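Night Watch Sky Log, Enorberg Edition

Hardcover logbook for recording unexplained lights and objects in the sky. 384 pages, sewn binding, lies flat on a table or the bonnet of a car.

The Enorberg is the longer of our two logs. It was laid out by Lorraine Paewai, who kept her own sighting notes in school exercise books before putting this format together. Each report takes a double page, so there is room to write down what you saw without squeezing it into the margin.

Every report has spaces for:
Time first seen and time lost
Direction and height above the horizon
Colour, shape and any change in either
Sound, if any
Weather, cloud and moon
Other witnesses, with room for 4 signatures

There is also a sketch panel with a faint grid and a tick list for the usual explanations: satellites, planets, aircraft, balloons and flares. Fill in the tick list the same night. Reports sent on to a research group are much easier to follow up when the ordinary causes have been checked first. 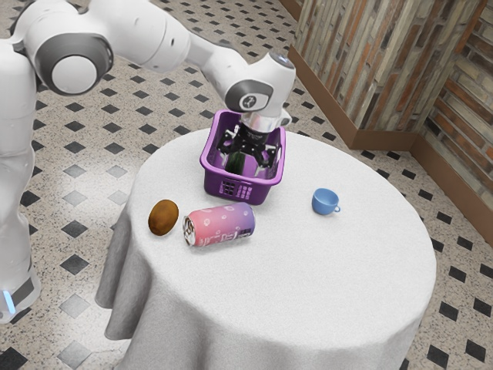 White robotic arm with its gripper lowered into a purple basket.

The paper is uncoated and off-white, and takes pencil or ballpoint. Fountain pen will show through. The cover is dark grey cloth with a ribbon marker and an elastic closure. A pocket inside the back cover holds loose prints or a folded star chart.

The May printing has a larger sketch panel and corrects the compass rose on the report pages. If you have the earlier printing, the Dusent correction sheet can be added to any order at no charge. Please ask for it in the order notes.

Also available: the Mwaipopo pocket log, with 10 short reports, and the Ateo red torch, which clips to the cover of either book.

Orders are packed each Monday. Groups ordering 6 or more copies should contact us for a postage quote before paying.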